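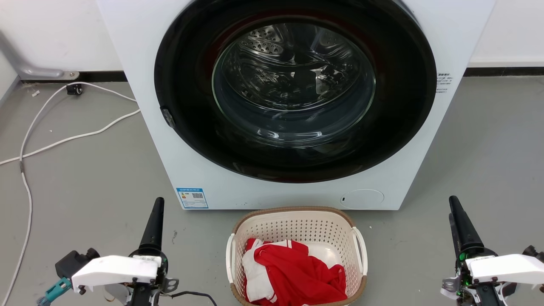
LAUNDRY & CARE

Help > Team and Club Orders > Washing Your Kit

Washing your red and white kit: the questions we get most

We send out a great many red and white sets from our little shop at Timon, and every June, when the new season orders land, the same worries come back to us. We've gathered our answers in one place, and you're very welcome to print them for whoever does the washing at your house.

Can I put the red and white pieces in together?

Yes, once they've been through a few washes. The first three times, please wash each set by itself, in cold water, with nothing else in the drum. A heap of bright red in the basket always makes people nervous about the white trim, and we do understand, but the trim is sewn from the same Lultanine cloth as the rest and holds up very well as long as the water stays cold.

How long can it sit in the laundry basket?

Overnight is fine if it's dry. If it came home damp, please don't leave it bunched up, even in a basket with holes in the sides, because red cloth lying wet against white is how nearly all the pink stripes we hear about come to be. Shake it out and hang it over a chair or the side of the tub until you're ready to run a load.

Does it matter if I have a front loader?

Front loaders are lovely for this kind of fabric and tumble it quite gently. Turn everything inside out, close any zippers, and give the drum a quick spin with your hand before you load, in case a stray sock is hiding up at the top (I have lost more socks that way than I care to admit).

How much detergent?

Less than you think! For one or two sets, half of what the bottle suggests is plenty. We use Grasix liquid ourselves, but any mild one without bleach will do. Please skip the fabric softener, which leaves a coating on the cloth and makes it hold on to smells.

What spin speed should I pick?

Stay at 400 if your machine goes that low, or take the gentlest setting it has. The cloth dries quickly on a line anyhow.

My machine smells musty and now the kit does too. Help?

Poor you, it's a common one. Wipe the rubber seal inside the door and leave the door open a little between loads. Then look for a small round cover low down on the front, usually in one corner. On many front loaders that's where the filter is. Put down a towel and a shallow dish first, open it slowly, and check your manual if it doesn't want to turn.

The white has already gone pink. Is it ruined?

Probably not, so please keep it out of the dryer, where the color sets. Soak it in cold water with an oxygen-based color-safe powder for a couple of hours and wash it again. If it's still pink after two tries, write to us with your order number and we'll see whether we have a spare Aksoy panel to sew in.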